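Cunddale repair sessions to continue through the winter

Nov 11, 2018

The monthly repair sessions at Cunddale library will carry on until April after the town council agreed to waive the hire charge for the ground-floor meeting room.

The sessions started last spring as a three-month trial. Residents bring in household items that have stopped working and sit with a repairer while the fault is found. There is no charge for labour, and visitors pay only for any parts that are fitted.

Organiser Zulema Bravo said 149 items had been booked in during the trial and the months that followed. Lamps, radios and kettles made up most of them, along with a number of sewing machines and one church organ blower, which was too heavy to get through the door and was looked at in the car park.

"People mostly come with something they have had for years," she said. "They have been told it would cost more to mend than to replace, and they want a second opinion before it goes to the tip."

The council had planned to charge £30 for each session from this month, in line with other users of the room. Councillors voted to drop the fee after hearing that the group had no regular income apart from a collection tin by the door. The decision will be looked at again in the spring.

Satish Shenoy, who spoke for the library at the meeting, said the sessions had brought in people who did not otherwise use the building. Fifteen of them had joined the library on the same visit, he told councillors.

A grant of £700 from the Bhattacharjee Fund will pay for a new portable appliance tester and a year's insurance. The old tester was on loan from a firm in Floltby and has to go back before Christmas.

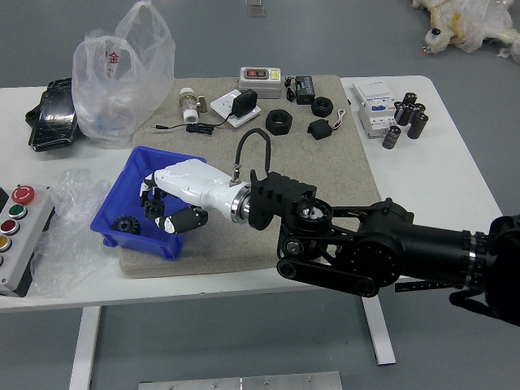 What can be brought

Small electrical goods, clocks, toys, bicycles and clothing are all accepted. Each person may bring two items, and should be able to carry them in unaided or have someone with them who can help. Microwave ovens, gas appliances and anything with a petrol engine will be turned away.

Items should be clean and, where possible, come with their leads, chargers and instruction books. Batteries should be taken out of anything that has been stored in a loft or shed. Electrical goods are tested before they go home, and any that fail the test are labelled and handed back with the plug removed.

Sointu Nieminen, who looks after the sewing table, said demand there had grown faster than expected. Zips and torn linings take up most of her time, and she asks that coats are brought early in the session so that there is a fair chance of finishing them.

She would also be glad of spare thread, buttons and zips in any colour. These can be left at the library's front desk during normal opening hours.

Booking is not needed for clothing or bicycles. For electrical goods, a place can be reserved at the front desk or by telephone up to a day beforehand. Sessions run from 10am to 1pm on the second Saturday of the month, with the last items taken in at 12.15pm.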